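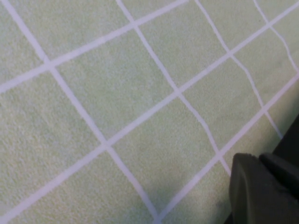

O que muda quando a mesma tarefa é mostrada ao robô pela mão do operador, em vez de por controle remoto? Muda sobretudo o ritmo: a demonstração pela mão é mais curta e mais contínua, e a demonstração remota contém mais pausas, que o modelo também aprende.

Início | Edições | Submissão | Contato
Pesquisar nesta revista

3.2 Coleta das demonstrações

As demonstrações foram recolhidas com dois modos de condução. No primeiro, que chamamos de modo direto, o operador segura o braço pelo punho e o leva até o objeto, enquanto os motores compensam apenas o peso próprio. No segundo, o modo remoto, o operador fica sentado em outra bancada e move um braço menor, o Pukent, cujas juntas são copiadas pelo braço principal. O registro dos dois modos é feito pelo mesmo programa, Grornano, de maneira que os arquivos têm formato idêntico.

A Figura 1 mostra a superfície de trabalho vista pela câmera do punho: um tapete verde-claro com linhas brancas cruzadas, e no canto inferior direito os dedos escuros da garra. Na vista oblíqua, as células da grade parecem losangos, e as mais distantes aparecem menores. As linhas apresentam também uma leve ondulação. Por este motivo não utilizamos a grade para calibrar a câmera; ela serve somente como referência visual ao operador.

Figura 1. Vista da câmera do punho sobre o tapete quadriculado.

Foram gravadas 300 demonstrações, das quais 133 no modo direto e as restantes no modo remoto. A diferença entre os modos vem do desgaste de uma junta, que em junho nos obrigou a suspender a condução direta. Cada operador recebeu sete minutos de prática livre antes da primeira gravação, tempo que nos pareceu suficiente para o modo direto e talvez curto para o remoto.

No modo direto existe um problema conhecido - a mão do operador pode entrar no campo da câmera e o modelo pode aprender a depender dela. Pedimos, portanto, que o braço fosse segurado atrás do punho. Os trechos em que a mão aparecia foram retirados manualmente, conforme o protocolo do laboratório Honkanen.

As pausas do modo remoto receberam tratamento separado. Quando as juntas ficavam imóveis por mais de dois segundos, o trecho era marcado, mas não apagado, porque uma parte destas pausas corresponde ao alinhamento dos dedos antes do fechamento. O efeito desta escolha sobre o treinamento, realizado no conjunto Pluster, é discutido na seção seguinte.

Compartilhar 2 | Comentários 7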